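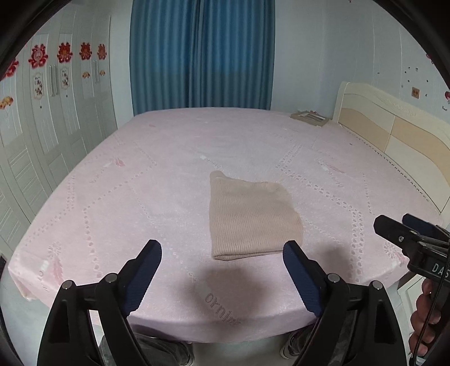 Part 4. Setting Up the Kendetti Heated Mattress Pad

By now you should have the box unpacked and all the parts checked off against the list in Part 1. If you skipped Part 3 (the one on outlets), please go back and read it. I'll wait. It's short, and the rest of this section assumes you know which outlet you're using and that it isn't a power strip.

I wrote this guide for the people at our shop who kept calling me with the same questions, and then it sort of grew. I've had two of these pads at home, a Twin and then a Queen, so most of what follows comes from doing it myself, sometimes wrong. The little booklet in the box is fine as far as it goes, but it was written for the older controller and the button names don't match anymore.

What you need before you start

The pad
The controller (two of them if you have the Queen or King)
The power cord with the square brick in the middle
A bed you can strip all the way down to the mattress
Twenty minutes, more if your bed is shoved in a corner like mine was

4.1 Getting the bed ready

1. Take everything off. Bedspread, blankets, sheets, pillows, the whole pile. The pad goes right on top of the mattress, under the fitted sheet.

2. Pull the bed away from the wall far enough that you can stand at the head of it. You'll be feeding a cord down there and you want both hands.

3. Check the mattress for anything sharp. I found a hairpin. Run your palm over the whole thing, including the corners.

4. If you use a mattress protector, put it on first. Pad over protector, never the other way around.

Note: Memory foam toppers are okay under the pad if they're thin. Check the tag on yours. The Hiver topper I have says right on it that it can take low heat, and plenty of others say they can't.

4.2 Laying the pad

1. Find the end with the plastic socket. On my pad it goes at the FOOT of the bed. On the Ditero pads we used to sell it was at the head, and people who had one of those get this backward all the time. If the socket is up by your pillow, turn the whole thing around.

Which means, yes, I told you to pull the bed out from the wall and now the socket is at the other end. You still need the room up there for the corner pockets, and the cord has to come back along the side if your only outlet is behind the headboard. That's how my room is, anyway.

2. Spread the pad with the wires facing down. You can feel them through the fabric if you press. The quilted side faces you.

3. Hook the two head corners first, then the foot corners. The pockets are stretchy but the seams aren't, so don't yank.

4. Smooth it from the middle out. You want it flat — no folds, no bunching at the hips, nothing tucked under itself.

CAUTION: A folded pad can overheat where it's doubled up. If your pad is too wide for the mattress, don't tuck the extra under. Exchange it for the right size.

CAUTION: No pins. Not safety pins, not those clip suspenders with the little teeth. They can go through a wire.

4.3 Connecting the controller

1. Leave the power cord unplugged from the wall for now.

2. Push the controller plug into the socket on the pad until you hear a click. It takes more push than you'd think. If it goes in without a click, it isn't in, and you'll get the blinking light I talk about in 4.5.

3. Queen and King owners: you have two sockets and two controllers. Left and right are as you lie in bed on your back, which is the opposite of how they look when you're standing at the foot with the plugs in your hand. I got this wrong the first night and spent an hour turning my own side down and wondering why I was still roasting (my husband was freezing, poor thing).

4. Run the cord down the outside of the bed frame and over to the outlet. Don't run it between the mattress and the box spring, and don't run it under a rug.

5. Plug it into the wall. The display should show two dashes and then go dark.

4.4 First warm-up

Do this during the day, with nobody in the bed.

1. Put your fitted sheet and one blanket back on. Leave the heavy stuff off for the moment.

2. Press and hold the round button until the display says 1.

3. Press the plus button until it says 5. Leave it alone for 38 minutes. The controller goes through a self-check in that time and it'll start over if you change the setting.

4. Come back and slide your hand between the sheet and the pad. It should feel evenly warm from the shoulders to the feet. The top strip, where the pillows go, stays unheated on purpose.

5. Turn it off, then make the bed the way you like it.

A new pad can smell a bit like a shower curtain the first couple of times. Mine was gone by the third night. If you smell anything burnt, unplug it and stop using it.

Note: Heavy bedspreads hold in a lot of heat. Once the whole bed is made up you'll probably want a lower number than you used in the test. I sleep on 2. In February I go up to 3 and regret it by morning.

CAUTION: Don't leave piles of laundry, a suitcase or a sleeping pet's cushion on the bed while the pad is on. Heat builds up underneath.

CAUTION: Don't use the pad for babies, or for anyone who can't feel heat well or can't work the controller. If you have a pacemaker, ask your doctor first.

4.5 If the light blinks

Slow blink, display says F1: the plug at the pad isn't clicked in. Unplug from the wall, push it again, plug back in.

Slow blink, display says F2: the pad is folded or bunched somewhere. Turn it off, let it cool, strip the bed and go back to 4.2.

Fast blink, any number: unplug it and leave it unplugged. Call the store. Don't try swapping controllers between sides to see what happens — I know it's tempting.

No light at all: try a lamp in the same outlet before you call. Graciela Acuña at the Valdebenito Street store handles returns, and that's the first thing she'll ask you. Have your receipt and the model number from the tag by the socket.

4.6 Before you move on

Write the date you set the pad up on the tag with a laundry marker. Mine says Jan 5, 2020. The warranty people count from your receipt, but the tag is handy for remembering when to check the wires.

Washing is in Part 5. Please don't wash it before you read that part, and take the controllers off first.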